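Welitz sells half of Polline nickel project to Londunent

Welitz has agreed to sell a 50 per cent stake in its Polline nickel project to Londunent, giving the smaller company the money to restart drilling after a quiet year.

The deal, signed on Tuesday, covers 2,737 hectares of exploration ground and two granted mining leases. Welitz will stay on as operator.

Managing director Yến Lương said the first program would test the northern end of the Đinh deposit, where earlier holes stopped short of the target.

"We've known for a while where we want to drill," she said. "Now we can book the rigs."

The program will total 2,000 metres, with another 500 metres set aside for follow-up holes. Drilling is due to begin in July, once the access track has been graded.

Londunent's head of exploration, Hưng Trương, will join the project's technical team. He said the company was looking for nickel and cobalt supply outside the main producing countries — and was prepared to wait for it.

The sale still needs ministerial consent.
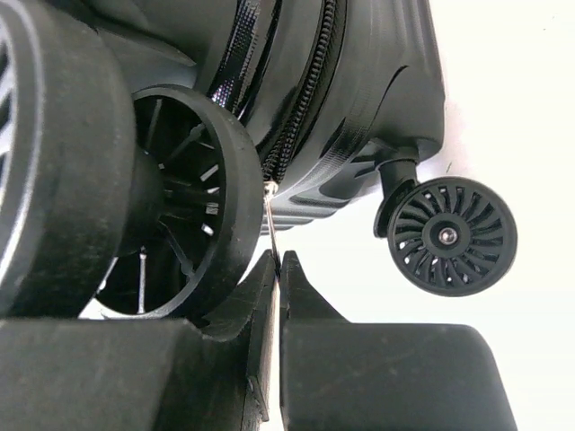 The wheels and ribbed shell of a black hard-shell suitcase.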